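Grippers, Arms and End Effectors
Thread: Ribbed pads or flat silicone for small rigid parts?

torque_and_tea
Posts: 438

I've been running the Tenham two-finger gripper on our bench arm since spring and I'm trying to decide whether to stay with the ribbed pads or move to flat silicone. I have a set of Brusness flat pads in a drawer that I bought last September and never mounted.

Work is mixed pick and place. Toy bricks, soft toys, a few odd shapes. Arm is a Sethi six-axis with the stock controller. I did 157 picks with the ribbed pads at the default force setting and logged every miss. Most misses were on bricks gripped across the short side with the studs facing out. The part rotates a few degrees as the fingers close and then it won't seat on the stack.

Anyone run both on the same gripper?

kerfline
Posts: 1,000

Ran both, different gripper. Flat silicone was better on bricks for me and worse on anything with fur or fabric. It also picks up lint, so plan on wiping it. Ribbed pads give you line contact on a flat face. If the ribs run parallel to the axis the part wants to turn around, you get very little resistance to rotation.

What is your wrist camera seeing at close? That would tell you more than the miss count.

torque_and_tea

Pulled one from the wrist cam, mid-task, ribbed pads on.

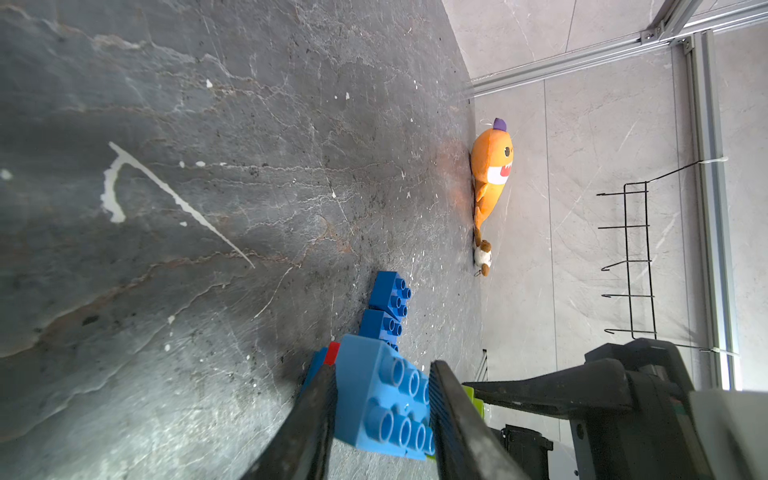
Closing speed is the other thing I haven't separated out yet. The Sethi controller lets you set speed and force independently, but the Tenham driver lumps them into one value unless you go in through the raw registers. I'd like to fix that before I swap pads or the comparison won't mean much. For reference, the light blue brick in the fingers is the type that gives me trouble, with the studs out to the side and a lime green one behind or under it. The two blue ones stacked up ahead show the kind of stepped placement I'm after, and you can see how little angle error that allows. The plush at the back edge, the orange shark and the small brown and white one, have never been a problem with these pads.

Ultemmont_bench
Posts: 62

I'd leave the ribs on. We have two Tenham units at the Ultemmont shop and the ribbed pads are past 3,000 cycles with no visible wear. The flat ones we tried started peeling at the corners long before that. Lower the force and slow the last few millimeters. Most rotation at close comes from one finger touching first and pushing the part before the other one gets there.

kerfline

I don't agree that it's mostly first contact. If it were, the part would slide as much as it turns, and he says it turns. Check where on the pad you're making contact. With long tapered fingers like those, a big brick near the tips puts the load where the fingers flex the most.

Ultemmont_bench

It can do both. A brick sitting on a slick tabletop will turn if the first finger hits it off center. Easy to test. Put a piece of grip mat under the brick and run the same pick. If the rotation goes away, it's first contact.

torque_and_tea

That's a cheap test, I'll do it. The table is a smooth dark marble pattern so there isn't much friction to work with.

pallet_jockey
Posts: 19

Side question. What are you doing about the camera at close range? On mine the fingers hide the lower half of the part once they're shut. I moved the camera up 20 mm and then lost focus at the tips.

torque_and_tea

Same problem here. The darker blue brick next to the red one is partly behind the gripper in that shot, and the detector drops it about as often as it finds it. I take the pose estimate from the approach, before the fingers get close, and don't update it after that. Not great if the part moves during the close – and that's exactly the case I'm chasing.

kerfline

Then you may be counting pose error as grip rotation. I'd put in a fixed camera off to the side for the pad test, even a bad one. Compare the part angle before close and after close from the same viewpoint.

torque_and_tea

Fair point. Plan for now:

Split speed and force in the driver.
Grip mat test with the ribbed pads.
Fixed side camera, same parts.
Brusness flat pads last, same 157 picks.

I'll post the log when it's done.

Ultemmont_bench

Clean the pads with alcohol before each set or you'll be measuring dust.

pallet_jockey

Please post the register numbers for the force setting too. The Tenham manual lists two and only one of them works on my unit.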